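How to read a town minute book when you have only a short visit

Last October I worked with the council minutes of Benau, a small town that changed its ruler several times in the nineteenth century. The book has 288 leaves and I had two mornings for it. Below is the way I work now with such volumes, also with the later ones from Grellthorpe.

Before you go

Write to the archive and ask for the exact shelf mark. Ask also if the volume has an index, and if you may take photographs for private study. In Benau the answer to the last question was yes, but only without flash and after signing a form.

Make a short list of words you are looking for. Mine had 34 words, mostly street names, trades and the titles of offices. Write down the old spellings too, for example with "th" or double "f".

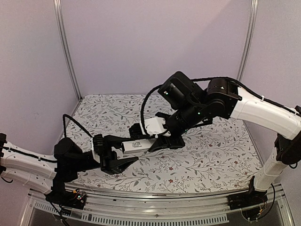

Danuta Wierzbnik

In the reading room

1. Start at the back. Many clerks put their own index on the last leaves, and it is often missing from the catalog.

2. Copy one full page by hand, slowly. Choose a page with an easy subject, such as the repair of a bridge. You will learn how this clerk makes his capitals and his short forms, and after this page the reading goes faster.

3. Mark every change of hand. A new clerk usually means new abbreviations. I found a second hand on leaf 80 and had to make a new list of letters.

4. Note the leaf number, and also "r" for the front side or "v" for the back. Page numbers in pencil were added later and can be wrong - do not trust them alone.

5. If you cannot read a word, leave a gap with square brackets. Do not guess and then forget that it was a guess.

At home

Type your notes on the same evening, while you still remember the handwriting. Keep the original spelling in one column and your modern version in the next one. For dates, check which calendar the town used, and write the date as it stands in the book before you convert it.

When you cite the volume, give the archive, the shelf mark, the leaf and the date of the meeting, in this order.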